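From: Tharushi Munasinghe
To: lab-equipment list
Subject: Re: Spring order — what do we put on the sheet?

Hi Kianoush, hi everyone,

Thanks for getting this going before November gets away from us. I was hoping somebody would, and I'm glad it was you (your spreadsheets are so much tidier than mine!).

Kianoush Ghasemi wrote:
> I have the draft sheet open and three lines are still blank: spare
> gripper fingers, wrist cameras, and cable management. Zinberg quoted
> us 551 for a set of fingers, and Sepehr thinks that is steep. Do we
> really need new ones this time? Also, can someone who works at the
> table every day tell me what "cable management" is supposed to mean?
> I can't send a blank line up to Niloufar with a guess next to it.
> Kianoush

I'll take these in the order I care about them, so please bear with me.

Fingers first. Yes, I would like us to buy them. I know 551 looks like a lot for two bits of black hardware, and Sepehr is right to ask, but take a look at the edges on the ones we have before you cross the line out. The grip faces still do the job on cloth and soft things. What I worry about is the smaller, slicker items, and there will be more of those on the Drodham task list than there were on the last one. I'd put down 2 sets and keep one in the drawer. If that is too much, one set now and one in the summer would be fine with me.

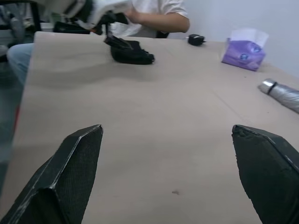
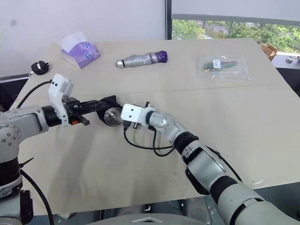
Top: worn edges on the gripper fingers. Bottom: the two arms close together over the table, with the cables hanging loose.

Which brings me to cables. Kianoush, all I mean by "cable management" is clips, sleeves and a couple of proper strain reliefs, so the cables run along the arms and stay there. Right now they droop and loop, and when both arms work toward the middle I spend more time thinking about the cable than about the task. Edum sells a sleeve kit for 30 and I think 5 of them would see us through the year, with a little left over for the bench in the back. It is the cheapest line on the sheet by far and I'd be sad to see it go!

On wrist cameras I'm much less sure. The ones we have are fine for what I do. Ardalan was talking about wanting a wider view for the bag and umbrella work, and he should really speak for himself here — Ardalan, could you write back with which model you had in mind, and whether it fits the mount we already own? If it needs a new mount then that has to go on the sheet too, and Zarei were slow with mounts last time. I'd leave room in the schedule for that.

One more thing while I have you all. Could we set a bit aside for everyday objects? We keep using the same few things, the tissues and the umbrella especially, and it would be nice to have some variety that we didn't carry in from our own kitchens and coat closets. It doesn't need to be much. Niloufar, would that go under supplies or under equipment? I never remember, and I filled it in wrong last year.

I'm at my desk until 4 most afternoons if anyone would sooner talk it over than type.

Warmly,
Tharushi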